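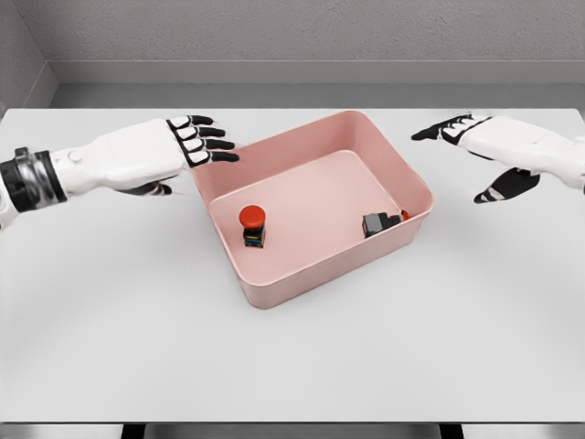 Do You Need Another Listing Service? Probably Less Than the Salesman Says

Every September the calls start up again. Someone from a listing management company rings the shop, says your business information is "inconsistent across the web," and offers to fix it for a monthly fee. Three readers forwarded us the same pitch last month, from an outfit called Grosutent, so we asked to sit through the full demo and see what was on offer.

The demo opens with a scan. You type in your business name and zip code, and a minute later you get a page full of red. Setsuko Nakajima, who runs an upholstery shop out on the Tavares road, let us use hers. Her score was terrible. The tool said she was "missing or incorrect" on most of the directories it checked, and a counter in the corner put her "lost visibility" at a level that would worry anybody.

We went through the errors by hand that afternoon. A good share of them were sites neither she nor we had ever heard of. Several were marked wrong for writing "Street" where her own website has "St." One directory had her suite number after a comma when the tool wanted it on a second line. Search engines have been able to work out that St. means Street for a long time now, and I would like to see the evidence that any customer has been lost over that comma. I asked for it. I was sent a brochure.

Five of the errors were real. Two sites had her old phone number, one had her closing an hour early, and one had her filed under auto glass. The last was a duplicate listing left over from the previous tenant, and that one mattered, as it was showing up on the map with a handful of bad reviews for a business that no longer exists. She fixed the phone numbers and the hours herself before dinner. The duplicate took longer, with a form, a photo of the storefront and a wait for somebody to look at it.

So the problem isn't made up. Wrong hours and wrong phone numbers cost you customers, and duplicates can be a real pain. What I doubt is that it takes a subscription to deal with them, and I doubt even more that being listed in a great many directories does what the pitch says it does.

Take the "network" number. Grosutent says it sends your details to 701 sites. Riku Kikuchi does the web work for Betlow Hardware and signed them up for a year on a similar plan, with a different company. At my request he pulled the referral report for the whole year. Nearly all the visits that came from any listing at all came from the same few places you would name off the top of your head. The long tail sent a trickle, and Riku thinks much of that was bots. He let the plan lapse.

What happens when you do let it lapse is worth asking about before you sign. With some of these services, your corrections are only held in place while you pay. Stop paying, and the old data may creep back in from whatever source it came from to begin with. The Grosutent rep was friendly about everything else and got vague on this point. "Most of our clients don't leave" isn't an answer. Get it in writing: which changes stay, which ones go, and who holds the login to your profiles when it's over.

That last part is the one that would bother me most. Kazuhiro Ebihara found out that his main business profile had been claimed under an email address belonging to the marketing company he used two owners ago. His shop has been on the same corner since 1973, and he couldn't change his own holiday hours. Getting it back took weeks. If a vendor asks to be the owner of your profile, say no and add them as a manager. They can do the work just as well from there, and you can remove them with a click.

There is a case for paying, and Elsa Solheim made it to me at some length after she read a draft of this. She looks after listings for Sulwood, which has branches in several counties, and she says she would quit before she went back to updating them one by one. Fair enough. If you have a lot of locations, or your hours change all the time, a tool that pushes one update to many places saves actual labor. She also pointed out that she never believed the ranking promises and bought it purely as a time saver. I'd have no quarrel with these companies if they sold it that way.

For a single shop, I would try this first. Search your own name and phone number from a phone that isn't signed in to your account. Look at the map result, then the first two pages. Check the name, the number, the hours, the category and the pin. Claim the profiles you recognize, fix what is wrong, and write down the logins somewhere other than an employee's inbox. Then answer your reviews, including the sour ones, and put up a few recent pictures. Do it again when your hours change.

If a salesperson still has you worried after that, ask which customer found which client through which directory. Ask to see it in that client's own numbers. I've asked 5 vendors so far, Grosutent included, and am still waiting on the first report.

Sota Tanabe has offered to run a lookup session in the back of his print shop for members who want to go through their listings with somebody beside them. Bring your phone and whatever passwords you can find. It starts at 6 p.m., and the date will go out by email once he has settled it with his landlord. Anyone who has canceled one of these plans and kept a record of what changed afterward, please write in, especially if your experience was better than Riku's.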